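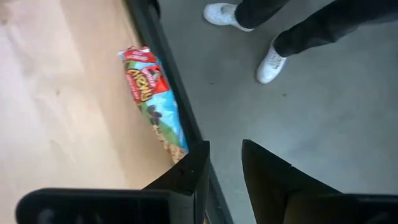 The Movon M2 is a two-finger gripper module with a wrist camera, sold by Belitz as a kit for existing tabletop arms. It is built for sorting small packaged goods on a flat surface. The camera looks out between the fingers and keeps both of them in view during the approach. Thin wrapped items close to a table border, such as a granola bar lying against a black edge rail, are within the supported range, provided the approach angle has been set for the rail height.

Frequently asked questions

What is in the kit?
Gripper body, two fingers, wrist camera, mounting plate, one cable set and a license for the Flitard control software. The arm, table and bins are not included.

What is the maximum item width?
76 mm with standard fingers. Wide fingers are sold separately and need a new calibration file.

What is the maximum payload?
700 g, measured with the arm at rest. Use a lower limit for moves at full speed.

Can it pick glossy or crinkled packaging?
Yes. Set the surface profile to Film before the first run. Highlights on film can shift the detected outline, so diffuse light is preferred. If outlines jump between readings, lower the exposure before changing any grip settings.

Does it need to read the barcode?
No. Items are matched on shape and printed artwork. A bag lying with its back panel up can be matched if both sides were enrolled. Barcode reading is a separate Flitard option and works only when the code is flat and unobstructed.

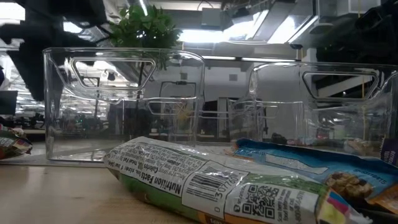
Snack bags on the table in front of clear storage bins.

Can clear bins be used?
Yes, with the bin position entered by hand. Automatic bin detection is designed for opaque walls and is not reliable on transparent plastic. Handle openings do not need to be modeled.

What happens if items overlap?
Flitard picks the uppermost item first and then takes a new reading. Partly hidden items stay in the queue — they are not skipped.

Can people stand near the table during operation?
That depends on the arm and on your own risk assessment. The kit has no presence sensing.

How long does setup take?
Almost 40 minutes for the mount and calibration on a supported arm. Enrolling items is extra.

How loud is it?
62 dB at one meter, gripper only.

Who handles repairs?
Escobedo handles service and spare fingers for all Belitz kits. Include the serial number from the mounting plate with the request.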